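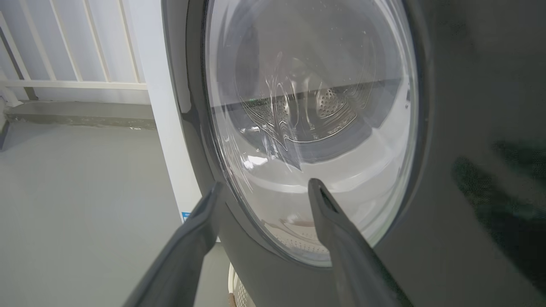

Progress report: evaluation of the Mikitz two-finger gripper kit for laundry tasks
Submitted to Vastside, July 2025
Prepared by Elham

1. Scope of this period

Work covered the second stage of the evaluation agreed with Vastside: door handling on front-loading washing machines. Basket handling was closed in the previous report and is mentioned only where it affects the door results. The kit under review consists of the gripper, the wrist camera, the mounting plate and the vendor's control software, release 4. All runs used the kit as supplied, with the standard finger tips.

2. Test runs

The plan called for 975 runs across the full evaluation. 314 were completed in this period, all on door tasks. Of these, 205 met the pass criterion (door opened to the stop and closed again without operator input). The remaining 109 are split as follows:

Grip not established on the door edge: 61
Door opened partially, finger slipped: 27
Stopped by force limit: 14
Software fault or lost connection: 7

A run that needed a second approach was counted as a pass if the kit started that approach on its own.

3. Findings

Door detection is the weak point. The transparent doors bulge outward and carry strong reflections, and the wrist camera sees the drum and gasket through the same surface. The supplied detection routine sometimes places the door edge on a reflection, and the fingers then close short of the real edge. Dark glossy front panels make this worse, as nearby objects are mirrored in them. Moving the light source to the side reduced the error but did not remove it.

Clearance is adequate on the hinge side. On the latch side, a basket standing close to the machine limits the approach angle. The vendor's manual gives no minimum distance. We have asked Văduva, the regional distributor, for a figure and have had no reply.

Finger wear is low. The tips were inspected at the end of each week and none was replaced. One fastener on the mounting plate worked loose twice and is now fitted with thread lock.

The force limit behaves as documented. No door, hinge or gasket was damaged.

4. Changes to the setup

The approach path was shortened and now ends with the fingers open in front of the door before the final move. Camera exposure is fixed instead of automatic. Both changes were made before the last block of runs, and results from that block are marked separately in the data sheet.

5. Cost and schedule

Spending is within the approved budget. The only unplanned item was a replacement cable. The schedule has slipped by one week because of the lost connections listed in section 2, which were traced to the old cable.

6. Next period

Loading and unloading runs start in August. These require the fingers to pass the gasket and work inside the drum, so the camera cable will be rerouted first. A narrow finger set has been ordered from Mikitz. If it arrives on time, half of the loading runs will be repeated with it.

7. Decision requested

Vastside is asked to confirm whether detection should be tested with the supplied routine only, or whether a replacement routine may be used for the remaining runs. The answer is needed before loading runs begin.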